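Short thread on a phishing email doing the rounds, for anyone who gets parcels.

1/ The message says a delivery from Sernier is on hold and asks you to confirm your address. I got my first one in September. I've had 29 since.

2/ There is no link in the first email. It asks you to reply with the word YES. Plenty of people do, since a one-word reply feels safe. 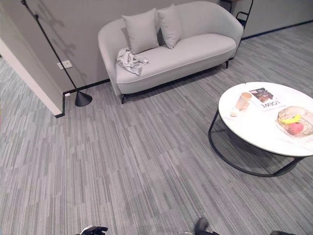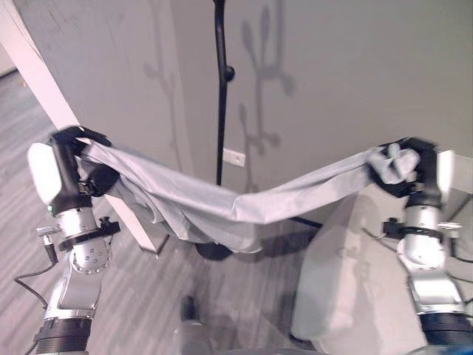
Gray sofa, and the gray cloth held up.

3/ Once you reply, they know your inbox is live and that you read this kind of mail. The second message comes a day or two later and it does have a link.

4/ The link goes to a page that copies the Plokano sign-in screen. It asks for your email password "to verify the recipient". No delivery firm needs your email password – close the page.

5/ I typed in a made-up address and a junk password to see what came next. It asked for a card number to cover a small redelivery fee. I stopped there.

6/ How to spot it: the sender name looks right but the address behind it doesn't. Mine ended in a string of letters and 1809. On a phone you have to tap the name to see it.

7/ The order number is another clue. All of mine had seven digits and none matched anything I'd bought. If you're unsure, open the shop's own app and check there.

8/ If you already replied YES, you haven't lost anything yet. Block the sender, mark the message as spam and watch for the follow-up.

9/ If you entered your password, change it now, and change it anywhere else you used it. Turn on two-step sign-in. Then look in your mail settings for forwarding rules you didn't set up – a friend in Skutusberg found one sending copies of everything to a stranger.

10/ If you gave a card number, call the bank using the number on the back of the card.

11/ I use Hou for mail and its filter caught most of these, but the ones with no link got through. Reporting them takes two taps and I'd suggest doing it each time.

Last updated 10/31/21

200 shares · 29 comments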